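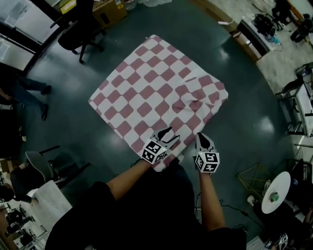
Entretien avec Tineke Van Acker, responsable du linge de table

Publié le 29 octobre 2023

Depuis le mois d'avril, le service du linge de la maison Fosham assure la gestion de l'ensemble des textiles de table prêtés aux associations et aux écoles du territoire. Tineke Van Acker en a pris la direction après plusieurs années passées chez Tellitz, où elle suivait le contrôle des pièces tissées et imprimées. Elle a reçu notre rédacteur, Chin-lung Pan, dans le hall du bâtiment Shih, pour évoquer l'entretien, le pliage et le rangement de ces pièces.

L'inventaire actuel comprend plus de 2670 pièces, du grand drap de buffet à la serviette. Les carrés à damier rose et blanc y occupent une place particulière. Ils appartiennent à la série Plotano, que le service conserve pour les repas de quartier et les goûters scolaires. « Ce sont les pièces que l'on nous demande le plus, indique Mme Van Acker. Elles sont gaies, elles conviennent à toutes les tables, et les emprunteurs les reconnaissent d'une année sur l'autre. »

Le damier présente, selon elle, un autre intérêt. Les rangées de carreaux servent de repère au moment d'étaler l'étoffe et laissent voir immédiatement une déformation. « Sur un tissu uni, un biais peut passer inaperçu jusqu'à la pile. Avec des carreaux, la ligne ondule et l'on sait où reprendre. Je demande toujours que l'on regarde d'abord les rangées du centre, puis les bords. »

Interrogée sur les faux plis, la responsable distingue deux cas : le pli mou, qui disparaît dès que le bord est tendu, et le pli marqué, qui impose un nouveau passage au fer. Le second reste selon elle la conséquence d'un empilage trop haut. Les armoires ont été réglées en ce sens, avec des rayons plus rapprochés qu'auparavant. 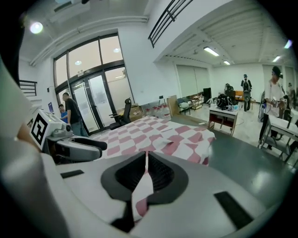
Un pliage fixé par écrit

Jusqu'à l'an dernier, chaque équipe pliait selon ses habitudes. Les piles qui en résultaient étaient d'épaisseur inégale et le comptage au retour prenait un temps considérable. Une fiche d'une page a donc été rédigée. Elle prévoit deux plis successifs, bord contre bord, qui ramènent la pièce à un carré de quatre épaisseurs. L'ourlet doit se trouver à l'intérieur et l'étiquette d'inventaire sur le dessus.

« La fiche est courte, et je tiens à ce qu'elle le reste, précise Mme Van Acker. Une première version décrivait la position de chaque doigt, personne ne la lisait jusqu'au bout. Nous avons gardé l'essentiel : étaler, lisser du centre vers les coins, saisir le bord le plus proche, rabattre. »

Le lissage est l'étape sur laquelle elle insiste le plus. Un coin relevé ou une ride laissée au milieu se retrouvent, une fois le premier pli rabattu, enfermés entre deux épaisseurs. Il faut alors rouvrir la pièce et recommencer. Chez Tellitz, rappelle-t-elle, les contrôleurs refusaient un lot pour moins que cela. Le service de Fosham n'a pas la même exigence, mais il en a conservé la méthode.

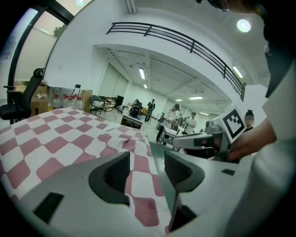
Carreaux roses et blancs ; à l'arrière-plan, la mezzanine et son garde-corps noir.

Le choix du bâtiment Shih a fait l'objet de plusieurs échanges au sein de la maison. Certains préféraient l'ancienne lingerie, plus proche des machines à laver. Mme Van Acker a défendu le hall pour sa clarté. « Une tache pâle sur un carreau blanc ne se voit pas sous n'importe quelle lampe. Dans l'ancienne lingerie, nous en laissions passer, et c'était l'emprunteur qui nous la signalait. »

Elle reconnaît que la solution a ses inconvénients. Le hall est un lieu de passage, les cartons de fournitures y trouvent aussi leur place, et le linge doit regagner les armoires avant la fermeture. Une réorganisation du rez-de-chaussée est à l'étude – le calendrier n'en est pas encore arrêté.

La question de l'usure a été abordée en fin d'entretien. Les pièces dont l'ourlet cède sont reprises à l'atelier de couture ; celles dont l'impression s'efface sont retirées du prêt. Mme Van Acker examine ces dernières une à une, étalées à plat de tout leur long, 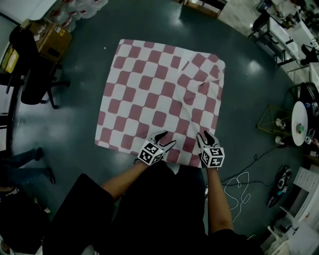

avant de décider si elles peuvent être recoupées en serviettes. « Un damier se recoupe bien, à condition de suivre les carreaux, observe-t-elle. Nous perdons peu d'étoffe. Les chutes partent à l'atelier, qui en fait des pièces de renfort pour les coins. »

Les demandes de prêt pour la saison prochaine sont reçues à l'accueil de la maison Fosham. Les emprunteurs sont priés de rendre le linge non repassé et de signaler par écrit toute tache de vin ou de cire.

Propos recueillis par Chin-lung Pan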